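Stillell Library's Secondhand Computer Drive Beats Its Goal

21 November 2015

What a turnout! The Stillell town library asked neighbors for 70 old desktop computers this fall, and by closing time yesterday the back hall held 100 of them. All will go to families with school-age kids. 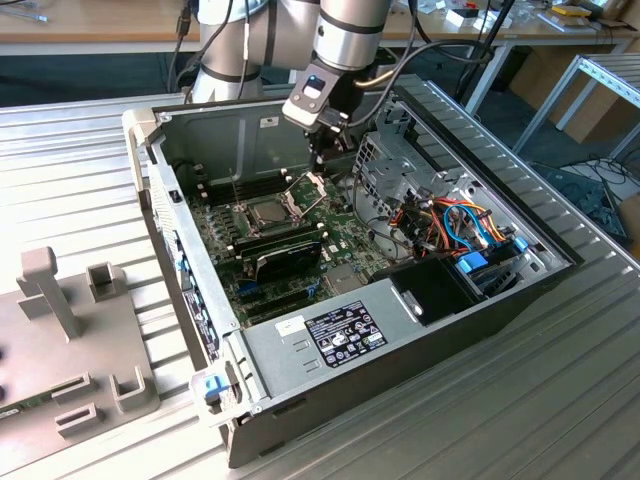 How the drive began

Jalen Ridgeway, who runs the homework room, first floated the idea in May after seeing kids line up for the library's 10 public machines. Danier, the office supply store on Mill Road, offered its loading dock for drop-offs, and the Stestatetti bakery kept everyone in rolls (the cheese ones went fast!).

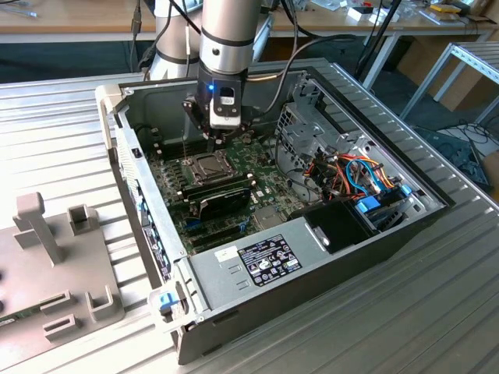
A desktop tower with its side panel off.

Cash gifts came to $800, enough for keyboards, mice and a big box of power cords.

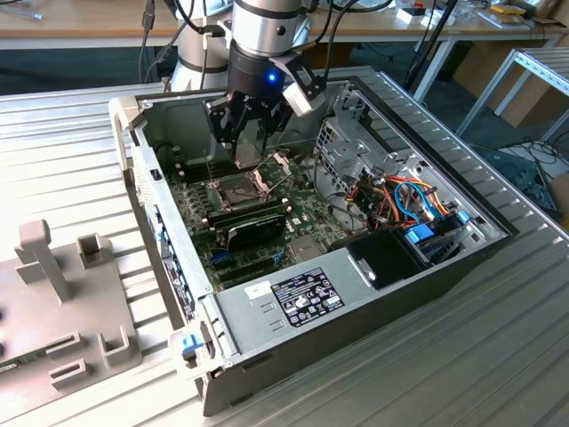

Families can sign up at the front desk starting next week, and there's no form longer than a page. Ridgeway also wants teens to come to a free Saturday class and learn what's inside the machine they take home. If you've never seen a green motherboard with the case laid open on its side, you're in for a treat. "Kids love this stuff," he said, "and so do their grandparents."

The class will be taught in English and Spanish,

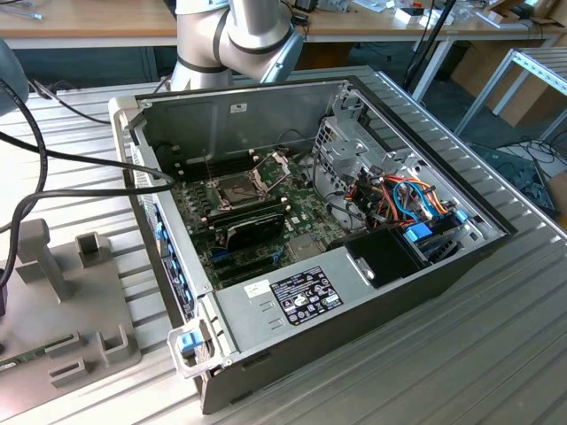 and Mrs. Đồng from the middle school has offered to add a Vietnamese session if enough people ask. Call the desk to get on her list.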